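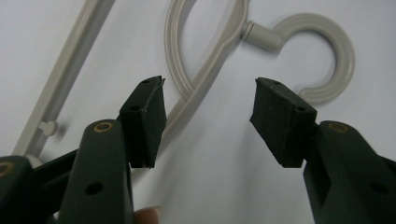 *Dark green gripper fingers with rubber pads, with a plastic hanger behind them.*

The **Drallia hanger comparison** is a bench trial of hand-held grippers carried out at the Dirnilholm robotics workshop. It was set up to find out which finger and pad combination is easiest to use on thin, curved plastic parts, and whether results from a hand-held tool are a fair guide to choosing fingers for an arm. The trial began in May and is part of a wider set of comparisons known as Drallia.

## Background

Earlier Drallia trials used blocks, cups and folded cloth. Operators reported that most finger designs handled these well enough that the scores said little about the pads. The clothes hanger was added as a harder object. It is thin, it lies close to the table, and its hook and bars need to be approached from different angles. A pad that holds a straight bar may slip or twist on the curve of the hook.

## Equipment

Two kinds of finger pad are compared on the green tool. The first is bare rubber. The second is a pad wrapped in black tape, a low-cost change that can be made at the bench. Both mount on the same finger linkage, so an operator can switch between them without learning a new grip.

A separate two-handed set is used for passing and turning tasks. The operator holds one tool in each hand and works over a plain white board. 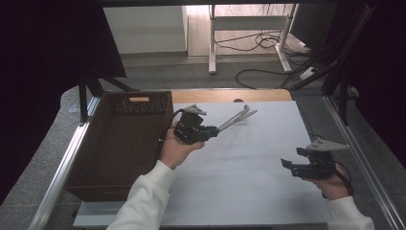 Two-handed runs take longer to learn. Operators are given 18 practice attempts before any are scored, against four for the single tool. The usual early mistake is to close both grippers at the same moment, which pulls the object sideways. Cable drag is the next most common complaint, and the working rule is to leave enough slack for a half turn of either wrist.

## Method

Each scored attempt starts with the hanger flat on the board. The operator is told which part to take: the neck below the hook, the long bar, or the narrow end. An attempt counts as a success if the hanger is lifted clear, held level and put down without being dropped. Touching the hanger with a bare hand ends the attempt.

The first round had 116 scored attempts, of which 33 used taped pads. The uneven split came from a late start on the taped set, and the two groups are reported separately for that reason.

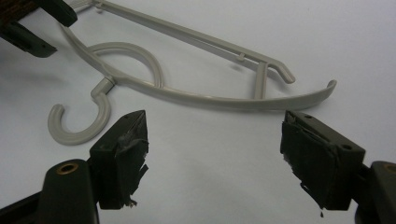 **Maintained by:** Bakalis Gripper and Controls Team, Dirnilholm

## Results

Taped pads did better on the long bar and the neck. On the narrow end there was no clear difference. Operators said the tape gave them a firmer hold at low squeeze force, but that the added thickness made it harder to get a finger under a bar lying flat.

Wear was the main drawback. Tape edges lift with use, and a lifted edge can catch on a part as the fingers open. The team now checks the pads between sets and records each change of tape in the log. Bare rubber needed no attention during the round apart from wiping.

## Use with arms

The Dedunent controller was later used to repeat the bar lift on a bench arm with bare rubber pads. The arm closed on the bar reliably when the approach was straight down, and less so at a slant, where a person would correct by feel. The team treats the hand-held scores as a way of ranking pads and does not use them to predict success rates on an arm.

Work on a thinner pad surface is open. Proposals include a molded ridge along the inner face and a single layer of tape with the edges tucked behind the pad.

*Last revised Oct 7, 2023*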